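About us

Nosis Language School
Evening and daytime courses for adults in Mornotley

Our school is small and it has been in the same street from the first day. We teach English to adults who live and work in Mornotley and in the villages near it, and we also teach French and Italian to local people who want to learn them for work, for family or for pleasure. Most of our students come to us in the evening, after their job. Some come in the morning when the children are at school.

How we started

I came to this town from another country, with one suitcase and with English I had learned from books. I knew many rules. I could write a correct letter to a bank, but when the woman in the bakery asked me if I wanted my loaf sliced, I did not understand her and I said "tomorrow, please". She was very kind about it. I still buy my bread there and she still asks me if I want it tomorrow.

After this I started to keep a notebook of sentences that people really said to me: in the shop, on the bus, at the doctor's. When I had 300 of them I showed the notebook to Eleri Rosser, who was at that time teaching in the adult college. She read all of it in one evening and she told me that half of it was Welsh English and that her students needed exactly this. We rented one room over the Doucet shoe shop and we put a paper on the door. In the first winter we had so few students that we could all sit at one table, and the heating was not good, so everybody kept the coat on.

The name Nosis was chosen because it was short and our students could say it on the telephone. People ask us if it is Greek. It is near to a Greek word, this is true, but we did not think of that until the sign was already painted.

What we teach

English is taught at five levels, from complete beginners to people who need the language for university or for a professional exam. Each group meets two times a week for ninety minutes. We keep the groups small, and when a group becomes too large we divide it, even if this means that we have to look for another teacher in the middle of a term.

French and Italian are taught at three levels. The Italian beginners' course is always the first one to be full, so please write to us early if you are interested in it.

We use a printed coursebook for grammar, but never for the full lesson. The second part of each lesson is for speaking. In this part the teacher does not correct each mistake. She writes down the important ones and the group looks at them together at the end. Many new students find this strange in the first weeks. In the schools where they learned before, and also in mine, a mistake was corrected in the same second, and the result was that the students preferred to be silent.
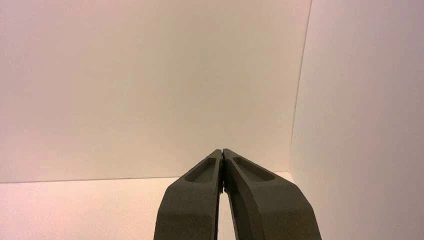 We also believe in homework, but in small pieces. Ten minutes each day is better than two hours before the lesson. Typical homework at the lower levels is to listen to the weather forecast and write down three words, or to ask a neighbour one question. At the higher levels students read a short article and prepare to tell it to the others without looking at the paper.

The notebook

My old notebook has grown, and it is now a box of cards with 2,000 sentences in it. We call it the Nudilano box, after the village where I grew up. Each card has one sentence on the front, and on the back is written where it was heard and what the person wanted to say with it. "You're all right there" has four different cards, and the teachers still discuss if it should have a fifth.

Students can add a card at any time. The only rule is that they heard the sentence themselves, with their own ears, from a person who was not trying to teach them. Sentences from television are not accepted. We had a long argument about the radio, and in the end the radio was allowed if it is a local station.

Our teachers

Eleri Rosser is responsible for all English courses and for the placing of new students in the right group. She was born in Mornotley and she taught in the adult college before she joined the school. She also speaks Welsh and she offers a short Welsh course before the summer if there are enough people who ask for it.

The other teachers work with us part of the week. All of them have a teaching qualification for adults, and all of them have learned a foreign language as adults themselves. This second point is for us as important as the first. A person who has once stood in a foreign post office and forgotten the word for "stamp" will be more patient in the classroom.

I do the office work, the timetable and the Italian courses. I answer the telephone also, normally between ten and four.

Our rooms

We still have the first room over the shoe shop, and we have now two more on the same floor. The entrance is by the side door, up one flight of stairs. There is unfortunately no lift. If stairs are difficult for you, please tell us before you register, and we will put your group in the library meeting room, which is on the ground floor and which we can use on most evenings.

There is a small kitchen where students can make tea. Please bring your own cup. The bus stops in front of the church, and it is a short walk from there. Parking in the street is free after six.

Dates and prices

The school year has three terms. There is no teaching in the second half of December. A full term of English costs £283, and this includes the coursebook and the copies. French and Italian cost the same. You can pay in one part or in three parts, and there is no extra cost if you pay in three.

If you have lost your job, or if you have come to the country only recently, please speak to us about the price. We have a small fund for this, and you do not have to bring any papers.

Before your first lesson we will invite you to a short conversation, so that we can find the right level. It is not an exam and you do not have to prepare for it. If after two lessons you feel that the group is too easy or too difficult, you can change.

How to reach us

The best way is to telephone or to come to the office. You can also write to us with the form on the contact page, in English, French or Italian, and we will answer in the same language. Please do not worry about mistakes in your message.

Page last updated: 2021-04-13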